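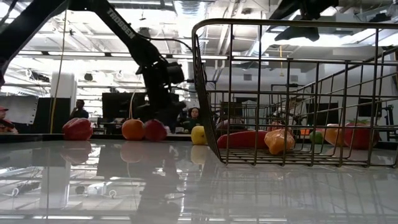
Nendness Wire Produce Basket, Large

Bronze finish. Item 200-L

The Nendness large basket is a countertop basket for fruit and vegetables. It is made of heavy steel wire with a brownish-bronze finish and a thick rounded rim. The sides slant outward, so the top is wider than the base and you can see what is in it without digging.

The side wires are set wide apart to let air move around the produce. The bottom is wired much more closely. Small items such as limes and plums sit on it without slipping through, and long peppers lie flat along it. Peppers, tomatoes, apples and citrus can all go in together for a day or two, but see the storage notes below if you plan to keep them longer.

Details

Material: steel wire, welded at every crossing
Finish: bronze powder coat, matte
Load: up to 20 pounds
Use: indoor, countertop or table
Assembly: none
Packed: one basket, four clear stick-on feet, care card

The feet come on a small sheet inside the basket. Put them on before first use if your counter is glossy or painted. Wipe the underside with a dry cloth, press each foot onto a corner of the base and leave the basket upside down overnight. On butcher block or tile you can leave them off. Spare feet are sold in sets under item 200-F.

Storage notes

Keep the heaviest things on the bottom. Ripe tomatoes bruise against bare wire, so put them in last, stem side down, or line the base with a folded dish towel. Cotton liners cut to fit are sold separately (item 200-C, natural or gray).

Apples give off a gas that ripens other fruit. If you want your peppers and oranges to last, give the apples their own bowl and use the basket for the rest. Potatoes and onions keep better in a dark cupboard. The Pirkden lidded crock is made for those and has vent holes in the sides.

Bring cold produce to room temperature and dry it before it goes in. Water that sits where the wires cross will dull the finish in time.

Cleaning

Wash by hand in warm water with a little dish soap. A soft bottle brush gets between the bottom wires. Towel dry right away. Do not put the basket in the dishwasher and do not use steel wool or bleach. If the coating chips, touch it up with the bronze pen, item 200-P.

Sizes and finishes

The large basket comes in bronze, white and black. Bronze and white are in stock. Black is due back in March. The medium basket (item 200-M) has the same rim and wire spacing and holds up to 9 pounds. The medium nests inside the large for storage. Handles are not offered on either size. If you need to carry produce from the garden, look at the Myung trug instead.

Shipping and returns

Orders leave our warehouse within 5 working days. Baskets are boxed singly, and two or more large baskets may arrive in separate cartons. Returns are accepted on unused baskets with the feet still on their sheet. Liners cannot be returned once opened.

Shops and market stands can order by the case through the Zurnier trade desk. A case holds 5 large or 9 medium baskets, one finish per case.

Page updated 6 October 2024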